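How to test whether a two-arm robot can do a household chore: clearing a table of cables and small electronics

This page describes a repeatable procedure for deciding whether a bench-mounted pair of arms can do one ordinary chore without a person stepping in. The chore is tidying: loose cables, adapters and small boxes are on a table, and at the end each item should be in the place assigned to it. It applies to any two-arm setup with parallel grippers and a fixed work surface. It assumes the arms are calibrated, the emergency stop has been checked, and you already have a policy or a script you want to evaluate.

Contents
1. Why tidying cables is a useful test
2. What you need
3. Defining "done"
4. Setting the start state
5. Running a trial
6. Scoring
7. Common failures
8. Reading the result

1. Why tidying cables is a useful test

Most published chore demonstrations use rigid objects such as cups and blocks. A rigid object has one pose. If the camera finds it and the gripper closes on it, the rest is transport. A cable has no single pose. Its shape changes while it is being moved, it hides parts of itself, and it pulls on whatever it is attached to or lying under. A person sorts this out by feel in a few seconds. An arm with no force sensing at the fingertips has to do it by sight, and its own wrist often blocks the view.

The same difficulty appears on the shop floor in harness assembly, kitting and returns processing. A setup that cannot clear a desk of chargers should not be expected to pack them.

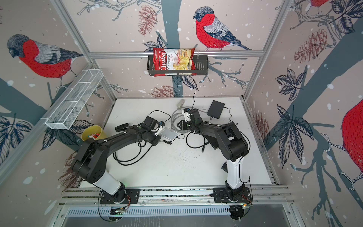
Page last changed 2025-11-28 by Lawal Okafor

2. What you need

Two arms with overlapping reach. The overlap matters more than the total reach. Any item that requires one gripper to hold and the other to pull must be inside the zone both can reach.

A plain work surface. White is convenient for black cables and poor for white or pale gray ones. Use the surface the arms will have in service. Do not change it to suit the camera.

Fixed containers. Wall or crossbar baskets are harder targets than a tray lying flat, as the gripper has to lift over a rim. A shallow tray is a reasonable first target. Compartments in a wire basket are a reasonable second one.

A visually busy background, if the machine is meant for a home. Plain gray panels make segmentation easier than it will be in a living room. Patterned wallpaper with birds and branches on three walls is a fair stand-in for a real interior. If the perception model reports a graspable object on the wall, record it as a failure.

A set of items. The Giltness list, which this page follows, uses the following groups:

Group A, loose cables: at least one thin black cable with a barrel connector, and one coiled cable.
Group B, items with a cable attached: a power supply or a small network box.
Group C, small rigid items: a wall-plug adapter, a square hub.
Group D, items that stay where they are: a cup of pens, a jar, a bag of snacks in a basket.

Group D is not optional. A machine that clears everything it sees is not tidying.

3. Defining "done"

Write the end state before the first trial and do not edit it afterward. The definition should be checkable by someone who was not present. The one used on the Flodton bench reads:

"Every Group A item is inside the left basket with no part hanging lower than the bottom of the basket. Every Group B and C item is on the tray or in a container. No Group D item has been moved by more than its own width. Nothing is on the floor."

The clause on hanging parts was added by Abílio Meireles after an early series in which most cables were dropped across the rim and counted as stored. It reduced the success count sharply, and the lower number was the correct one.

Do not accept "mostly clear" as an outcome. If partial results are of interest, use the item score in section 6.

4. Setting the start state

a) Return both arms to the rest pose and disable torque before reaching into the enclosure.

b) Place Group D first. Mark the positions under each item with a pencil dot or take a reference photograph.

c) Place Group B and C items by the draw sheet. The sheet assigns each item to a cell of the table. If no sheet is available, divide the table into 6 cells and draw cells at random.

d) Drop the loose cables from a height of 40 cm. Do not arrange them. Hand-arranged cables come out flatter and further apart than dropped ones, and the results are not comparable.

e) Let cables cross each other and lie over the boxes. Correct the layout only if a cable has fallen off the table or caught on an arm.

f) Take one photograph of the start state from the evaluation camera.

g) Enable torque. Leave the enclosure.

Steps d and e are where most informal tests go wrong. Operators who want a good result tend to straighten things slightly. Have the person who sets the table be someone other than the person who trained the policy.

5. Running a trial

Start the log, then the policy. Hands stay outside until one of these conditions is met:

- the policy reports completion;
- the time limit expires;
- an arm faults on current or position error;
- an item leaves the table;
- the two arms are in contact for longer than two seconds.

Any manual intervention ends the trial. This includes moving a cable "just clear" of a joint. It also includes verbal prompts, if the system accepts them.

Watch the area where the wrists approach each other. With both arms mounted along the front edge and reaching inward, the forearms cover a large part of the table center. Objects underneath are hidden from a camera mounted above, and a wrist camera may see only the other gripper. Policies tend to stall here: each arm waits for a view that the other arm is blocking. If this happens, let the time limit run out. The stall is a result.

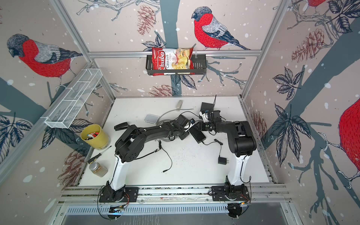
Fig. 2. Both wrists over the center of the table, with the power brick partly under them.

6. Scoring

Record two numbers per trial.

Trial score: 1 if the end state matches the written definition in full, otherwise 0.

Item score: one point for each item that ended in its assigned place, minus one point for each Group D item that was displaced. The item score can be negative.

Report both. The trial score answers the question a buyer will ask. The item score shows whether a new version is better than the last one while the trial score is still at or near zero.

Also record elapsed time, but do not combine it with either score. A slow success is useful in a home at night and useless on a packing line, and the weighting belongs to the reader.

Log file names follow the bench convention: bench name, series number, trial number. Series 2985 and later use the revised definition with the hanging-parts clause. Do not pool earlier series with these.

7. Common failures

Gripping the table. The fingers close on a thin cable, miss, and press into the surface. Symptoms are a current spike and a visible bow in the forearm. Raise the approach height slightly and use a sliding approach from the side. If the policy is learned, add demonstrations that include a missed grasp and a second attempt.

Dragging. The arm lifts one end of a cable and the other end brings a box with it. A person would notice the weight. The arm notices only if motor current is part of its input. Put one gripper on the box before pulling with the other.

Own cables. The arms' own wiring runs along the links and may hang near the table. Perception models trained on loose cables will sometimes choose a piece of it. Tie the wiring to the links with zip ties and mask the links in the image. Test this case deliberately at least once.

Plug prongs. A wall-plug adapter lying with its prongs exposed offers several bad grasps. A grip on the prongs usually holds for the lift and slips during transport.

Wrong category. Screwdrivers were not in the Begum training set. When one was left near the pens, the policy treated it as a cable with a connector. Decide in advance whether tools are Group C or Group D and state it in the definition.

Release. Cables cling to rubber fingertips. The gripper opens, retracts, and takes the cable back out of the basket. Add a short sideways wipe against the rim. Check the container after the arm has retracted, not at the moment of opening.

Early completion. The policy reports that it is finished with items still hidden under a forearm. Require the arms to return to the rest pose before the completion check is run.

8. Reading the result

On the state of the art, the Nultstead and Flodton benches agree in outline. Group C is close to solved for items that lie clear of everything else. Group B is workable when the attached cable is short. Group A works one cable at a time and degrades quickly once cables cross. Full-table success under the written definition remains uncommon.

For a household, this means that a pair of arms at this level can put away what a person has already separated. It cannot yet be left with a desk and expected to return it in order. For a shop floor, where the start state can be controlled, the same hardware may be adequate now. Fixturing cables on arrival costs less than teaching a machine to untangle them.

Before reporting a success rate, check the following:

- the definition was written before the trials;
- start states were drawn, with cables dropped;
- every intervention ended its trial;
- failed and aborted trials are included in the total;
- Group D displacement was measured against the reference photograph.

If any of these is missing, report the series as a demonstration and leave out the percentage.

Related pages: Wrist camera placement; Draw sheets for six-cell tables; Tying and routing arm wiring; Two-handed grasps for attached cables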